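**Kulcombe red** is an earth pigment named after the village of Kulcombe, where it was dug from shallow pits for over 200 years. It is a dull reddish brown, close to rust, and gets its colour from iron oxide.

The clay was dried, ground and sieved, then mixed with oil or limewash. Most of it went on barn doors and shutters in Kulcombe and nearby Clelotley — a 30 lb sack cost little and kept well. 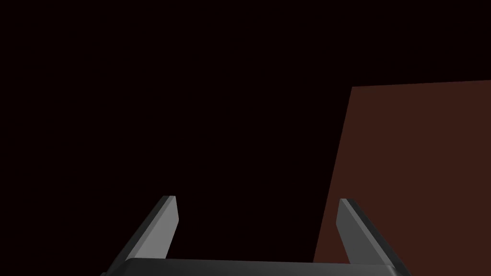
*A muted reddish brown against a near-black ground (computer rendering).*

Digging ended when the Tokarz works began selling a cheaper factory-made red. The painter Danjuma Edet later used leftover stock in his Bamska panels.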